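October, late, tea gone cold 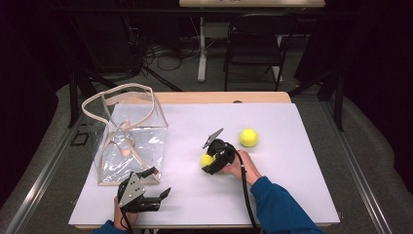
Houda Salem says a bag should be chosen for what goes in it, so I have spent an evening on the matter. Mine must carry shoes, a towel and whatever dignity I take to Numcombe. The clear plastic tote with the beige handles stands up by itself, more than I manage after a set, and two yellow tennis balls will hardly trouble it. Trouble is, everyone at the club will be able to see my sandwich. Must ask Houda about socks.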